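3.2 Collecting the Dish Rack Demonstrations

We wanted the Nudau set to feel like somebody's kitchen on an ordinary day, and so we spent more time than we had planned on the dish rack task, which looks so simple when a person does it and gave us trouble from the first session in April. Each demonstration asks the operator to guide the arm through moving a plate into or out of a rack and then to bring the gripper back to rest. We gathered 1082 demonstrations in all for this task, spread over 33 sessions at our Ruawai site, and we kept both the graceful ones and a fair share of the clumsy ones, provided that the plate ended up where it was meant to go.

Operators worked with the Fultent hand controller, and every one of them was given 90 minutes of free practice before anything was saved. We are glad we were generous here. Early on we had tried starting people right away, and the recordings were full of small hesitations near the wires that the policy picked up faithfully and repeated back to us!

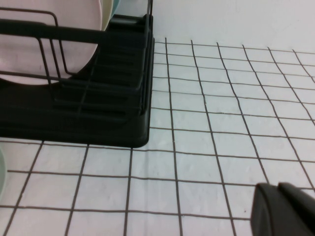 Figure 4. Wrist camera view from the dish rack task, with plates standing upright in a black rack and one gripper finger at lower right.

The hardest part to teach, in our experience, is the last little stretch of travel before a plate settles between its dividers. Neighboring plates overlap in the wrist view, a rim may show only as a thin sliver of color, and the wires of the rack can cross in front of the very surface the gripper is trying to reach. We therefore asked operators to slow down as they came close and, if they felt unsure, to back away a short distance and come in again. These second tries were saved as part of the same demonstration and marked with a retry label in Nodia, our annotation tool, so that they could be weighted separately in training (see Section 4.1).

Between sessions we changed the starting arrangement using a set of 9 layout cards, which varied the position of the rack and the order of the plates. An operator drew a card, set the table to match it, and recorded until the session was over. Demonstrations in which a plate was dropped, or in which the rack slid far from its starting place, were moved to a separate folder and are left out of the totals given in this section.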